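Filed under: Diary, Small Projects

February, after supper

The box is done! Or as done as I'm willing to let it be. I put the last rub of polish on this morning and then kept finding excuses to go back and look at it (three trips before lunch, and one in my socks). I can't believe how dark it came out. When I got it from the junk shop in Stestholm it was a sad, milky sort of brown with a ring on the lid where a mug had lived for years, and now it's nearly the color of strong tea. I paid 41 for it, which felt like a lot at the time and feels like a bargain tonight.

The grid was the other big job of the week. I'd been wanting squares to lay things out in ever since Gimell, where every single thing on the benches had its own spot and I came home ashamed of myself. So down went the paper, then the blue tape, and I'm so pleased with it. The box went in toward the back and the corn got the left side all to itself.
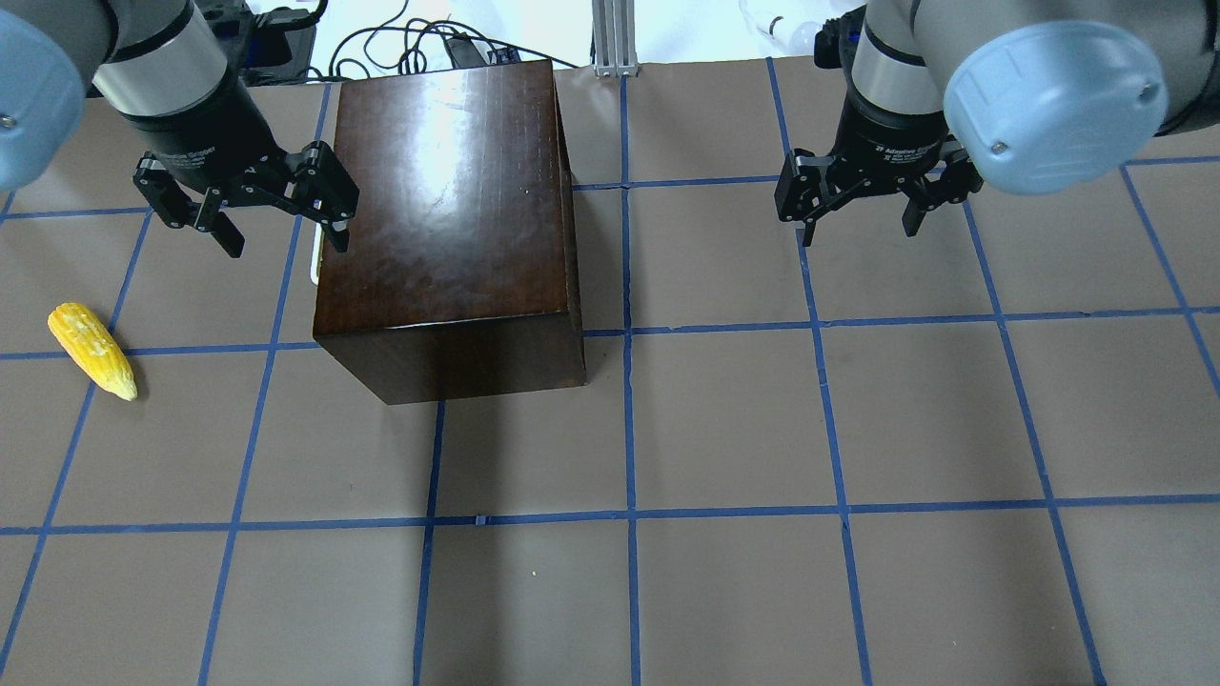 Too shiny, according to Catríona, and she'd have stopped two coats ago. Old wood ought to look a bit tired, she thinks, and I should go over it with the finest steel wool I can get and then a little wax, Kulkarni's if they still sell it. She also wants to know what I'm going to keep in it, and that it had better not be buttons again.

Well, I love it shiny! I did promise to try the steel wool on the underside first, where it won't matter, and if it looks good I'll think about the rest. Elspeth Purves has offered me the end of a tin of wax, so I needn't even go to the store. As for what goes in it: seed packets. I have almost 199 of them, a disgraceful number, all loose in the kitchen drawer, and the Flover catalog came today and I've already turned down 2 corners. Sweet corn for sure, the early kind, and maybe that striped squash if I can find it a bit of fence.
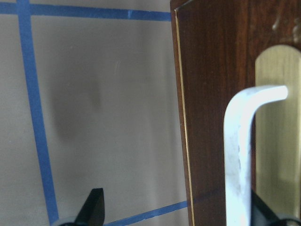
I want to get better at tape before I do any more of it. My hands go too fast, and I pull it tight and then it wanders off on its own. Looking closely, one of the long strips leans, its edges waver a little, and there's a pale spot on another where it seems creased or lifted. I don't mind all that much, but next time I'll snap a chalk line first and press as I go. Elspeth does hers with an old library card. Must find mine. Also must buy lamp oil, and call about the gutter before nine.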